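The Basket Stays

May
Posted by Solomiia Demchenko

I own too many containers. I know this because I spent most of a weekend moving them from one side of the kitchen to the other, and at the end of it I had the same number of containers and a sore hip.

It started with the drawer. We have a drawer that was meant for dish towels and has become a home for lids. Round lids, square lids, one lid the size of a hubcap that fits nothing we have ever owned and came with us through 3 apartments. The drawer stopped opening. I could get two fingers in, enough to feel that something was wedged upright in there, and I stood in front of it poking with a butter knife for longer than I'd like my mother to know.

When I finally got it open (the hubcap lid, naturally) I was in a mood, and a mood is how I end up emptying cupboards. By lunchtime everything was on the counters and the stove and two of the chairs. I had four colanders. I don't drain that many things. One of them was still in the bag from the store, with a receipt, and I decided not to read the date on the receipt.

I'd also bought, in a weak moment in the winter, a thing called the Fludavance. It's a produce storage system, which means it's plastic boxes. They stack, they have vents, and the vents have little sliders you're supposed to set according to what's inside. There was a chart. Leafy things on open, berries halfway, and so on. I set the sliders very carefully the first week. The second week I put a cucumber in one and forgot it existed, because the boxes are frosted and live at the back of the fridge, and I'll leave out what came of the cucumber.

My friend Lenuța Cozma came over in the middle of all this to return a cake pan and made the mistake of sitting down. Lenuța has a very small kitchen and a very low opinion of mine. She picked up one of the Fludavance boxes, worked the slider back and forth a few times like she was testing a light switch in a hotel, and asked where I keep the apples.

I said it varied.

She asked where the apples were at that moment, and I had to look. There were two in the fridge door, next to the mustard. There was one in my work bag. There was a lime on the windowsill that I had been meaning to use on some fish. The eggs were fine, I always know where the eggs are, except that one was sitting by itself in a coffee cup for reasons I couldn't reconstruct.

"You need a basket," said Lenuța.

I had a basket! I had it in the hall closet, under the vacuum hose, full of extension cords. It's wicker, a light tan-brown, a long rectangle with sides that flare out and a thick braided rim. I'd bought it years ago at Falcão, back when they still had the housewares table by the door, and I'd used it for bread for a while, until crumbs got down into the weave and it turned into a job. Then it was for mail. Then cords.

So out came the cords (they are in one of the colanders now, don't write to me) and I took the basket out on the back step and knocked it upside down against the railing. What fell out was mostly crumbs, a twist tie and a dead stamp. I went over the weave with the vegetable brush and some dish soap, let it dry by the back door and lost interest for the rest of the day, having put the contents of the kitchen back in more or less the wrong places.

The rule since then is that whatever is going to be eaten soon goes in the basket, and the basket stays where I can see it. That's all there is to the rule. It's not organized by type. I had a short phase of wanting a cloth liner, and Lenuța told me a liner is a place for a soft peach to hide.

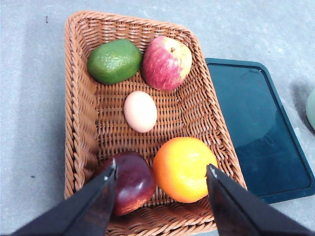
What surprised me is how much of my shopping was built on not knowing what we had. I'd stand in the store and think, do we have oranges? And buy oranges. Now I think of the basket and either there's an orange in it or there isn't. I've skipped the big Omumholm run twice, and that's the one where I go in for dish soap and come out with a lamp.

The egg question is still open. I know you're not supposed to keep them out once they've been cold, and I don't, but if I'm going to boil one for lunch I'll put it in the basket when I start getting my things together so I remember I had a plan. Apparently this is upsetting to people. My brother-in-law saw an egg next to a lime and asked if I was doing a spell.

Also, wicker on a hard floor slides if you nudge it with your foot. I put it down by the door when I'm unloading the groceries and I have now kicked it the length of the kitchen on two occasions. Nothing broke. An apple got a bruise and I ate that one first.

The lid drawer, since someone will ask, is jammed again.

Comments

Marnie_bakes: Four colanders is nothing. Ask me how many pie tins.

Lenuța C.: You still have my cake pan. I brought it back and then you put it away. Check the wrong places.

tobyr: What do you do about fruit flies with everything out in the open? We gave up on a bowl for that reason.

Solomiia: Wash it all when it comes in and don't buy bananas with ambitions. So far so good, but ask me in August.

Old Cumside Road: The hubcap lid goes to a wok. I have the wok. I have been looking for that lid for years.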